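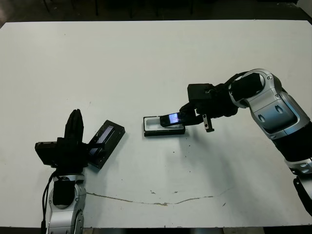 *Phones and a holder tray on the white table at Clason.*

The repair counter at Clason opens at nine, but the owner is usually in by 7:30 to sort what came in the night before. She runs the shop in Drutorcombe with one part-time helper and has kept it going for 4 years. We talked in October, in the back room, between deliveries.

Most of her work is phones. Last year the shop took in 2,648 of them, mainly for screens and batteries. "People think the hard part is the repair," she said. "A screen is a screen. The hard part is knowing which phone belongs to which ticket when you have a pile of black ones."

Her answer is trays. Each phone gets a black tray with a white interior and a raised rim, and it goes back in the tray whenever it isn't being worked on. She bought the first batch from Ramalho, a supplier two towns over, and now owns 35. "I tried envelopes first. They slide around and you can't see what's in them. With a tray you look down and there it is."

She likes a white table for the same reason. A dropped screw shows up right away, and so does dirt. Hers has a long, thin brown crack across it, with small flaked spots along the line. A replacement top was quoted at $462 and she decided to wait. "It's flat and it's white. I wipe it down at lunch and again at closing. By the middle of the morning there are specks all over it anyway."

Checking a finished phone takes a few minutes. She turns the screen on, runs the brightness up and down, makes a call, and plugs in a charger. Then she puts it back in the tray and leaves it for an hour before she calls the customer. If the touch response is going to act up, she said, it often does so in that hour.

Tickets used to be on paper. In the spring she moved to a program called Flustano, which prints a label for the end of each tray. She still writes the customer's last name on masking tape as well.

I asked what she would tell someone setting up a counter of their own. "Get more trays than you think you need," she said. "And put a light over the table before you buy any tools."

A delivery came to the front door then, and she went out to sign for it.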